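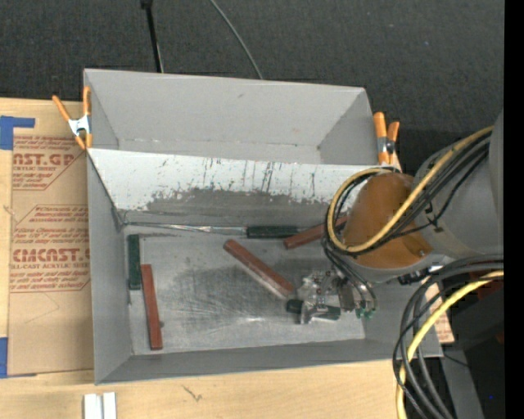 La caja con los bloques verdes y rojizos, compartimento de atrás libre

Foro > Taller y almacenaje > Cajas metálicas con divisor: ¿pintar o dejar así?

ayo_eze
Buenas tardes a todos. Escribo desde Brilau y el español no es mi primera lengua, pido perdón por los errores. Tengo una caja de chapa gris con dos compartimentos, uno estrecho y uno más ancho, y un panel inclinado que los separa. En el ancho guardo los bloques de color. El panel tiene rayas oscuras y una zona gastada en la parte baja, y el fondo está también muy rayado. Mi pregunta es si conviene lijar y pintar, o si la pintura va a saltar en 2 meses. La caja está sobre una mesa de madera clara y no quiero que suelte polvo encima.

tornillo_flojo
No pintes. La chapa donde caen cosas duras se raya siempre, y con pintura se nota más. Yo le pasaría un estropajo fino y a otra cosa.

Marga_P
No estoy de acuerdo con tornillo_flojo. Una imprimación para metal, bien seca, aguanta años. Yo pinté una Prumby en febrero y sigue como el primer día. Eso sí, lija fina, de 200, y desengrasar antes.

tornillo_flojo
¿Y qué guardas dentro, Marga? Porque si son trapos, mi abuela también aguanta años.

Marga_P
Bisagras. Y gracias por la simpatía.

kiko77
¿Qué es la tira brillante y arrugada en la junta, al pie del divisor? Si es cinta de aluminio yo la quitaría antes de cualquier cosa, debajo se junta porquería.

ayo_eze
Gracias por las respuestas. La tira ya estaba cuando compré la caja de segunda mano y no sé decir qué material es. Voy a levantar una punta con cuidado - si la junta está abierta, la pongo otra vez.
Otra duda: ¿separaríais los colores? He pensado pasar los verdes al compartimento estrecho y dejar los rojizos en el grande.

Marga_P
Yo sí los separaría. Mezclados acabas removiendo todo para coger uno.

kiko77
Con tan pocos bloques me parece trabajo de más. Mejor un fieltro en el fondo, que hace menos ruido y protege la chapa. En Holtari lo venden por metros, la referencia es 3755. Adhesivo no, que luego no sale.

tornillo_flojo
Lo del fieltro me convence. Lo de pintar sigue sin convencerme.

ayo_eze
Entonces hago esto: estropajo fino, fieltro sin pegar y de momento sin pintura. Para la zona gastada del divisor preguntaré en la ferretería Sasaki, que me queda cerca. Muchas gracias a los 3.
Ayodele Eze

Marga_P
Cuando te canses del fieltro, ya sabes, imprimación.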